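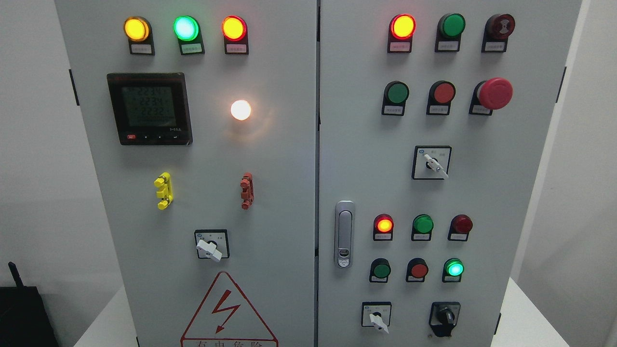 3.2 Supply voltage and dryer load

Kiln drying of beech takes more electricity than any other step at the Gekwood mill, and the cost depends heavily on when the fans run. We compared two fan schedules over 56 drying batches. The first kept the fans at full speed until the boards reached the target moisture. The second cut the speed by 20 percent once the surface had dried. Supply voltage was read from a panel meter with a greenish LCD, which shows several rows of digits at once, and the upper rows were copied by hand into the batch log. Boards came from two suppliers, Bozkurt and Vollwood, and were stacked with the same spacers.
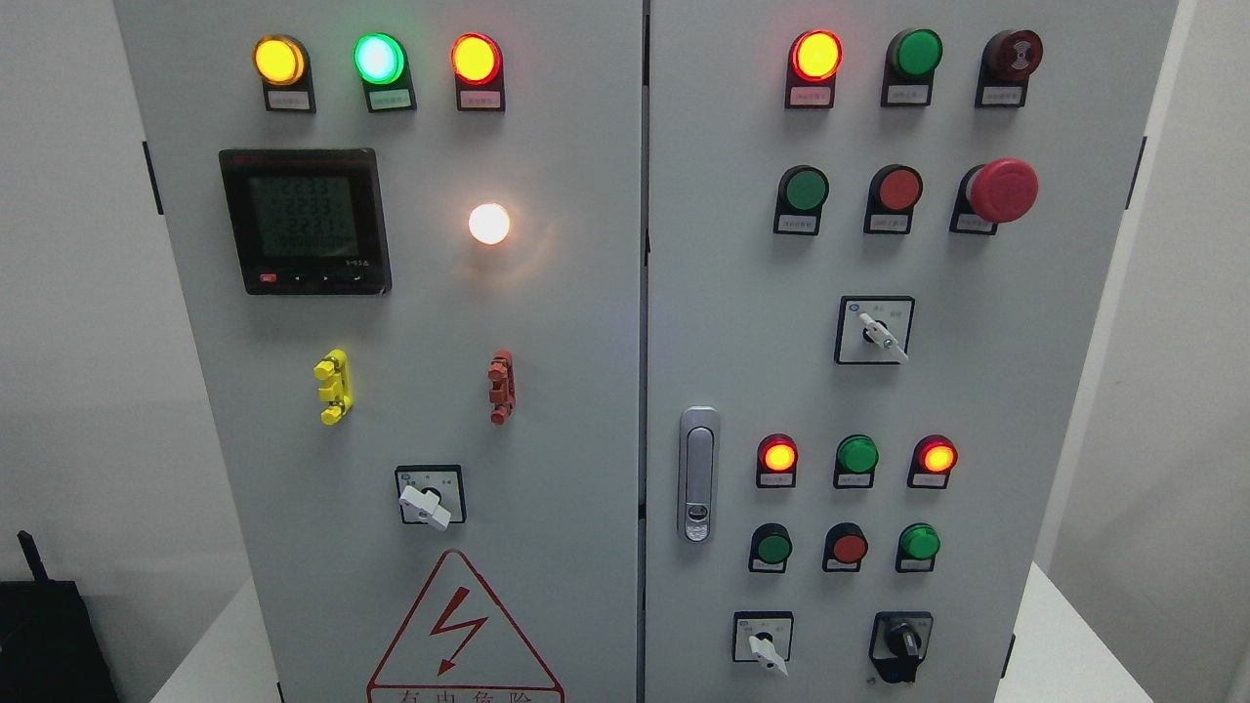

Batches from Vollwood arrived wetter and took longer under both schedules, so the two suppliers are treated separately in the tables. Each batch held 900 boards of one thickness. Sample boards were weighed in the morning and again in the evening, and the kiln door stayed shut in between. V. Kaplan did the weighing in March and A. Kaplan did it afterward. Their results on a shared set of 100 boards agreed closely enough that we made no correction.
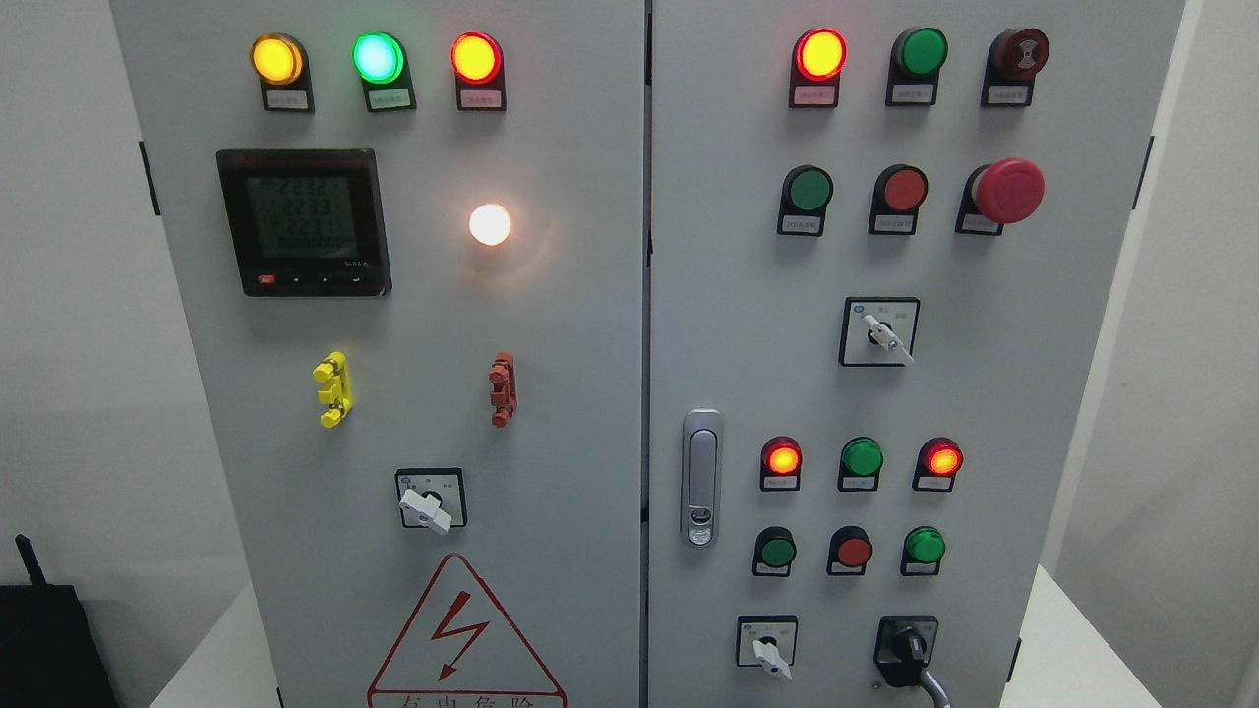
Figure 4. Cabinet doors with power meter, indicator lamps, pushbuttons and selector switches.

The slower schedule used less energy in every Bozkurt batch. End checks were no more common than before, but a few boards near the bottom of the stack finished above the target moisture and had to be dried again. We counted that extra time against the slower schedule.
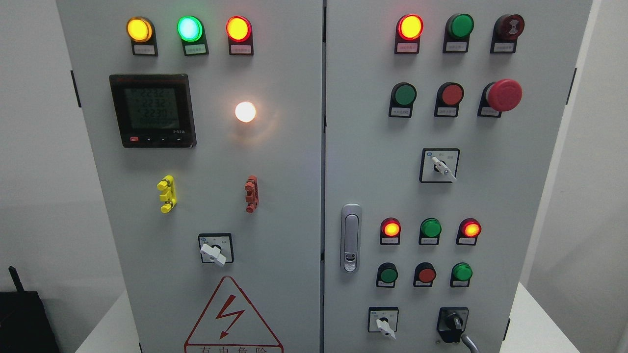

A similar problem was reported in the Rerketti trials, where the lowest rows also dried last. Wider spacers in those rows might help, though we did not test them. Air speed at the bottom of the stack was measured only with the kiln empty.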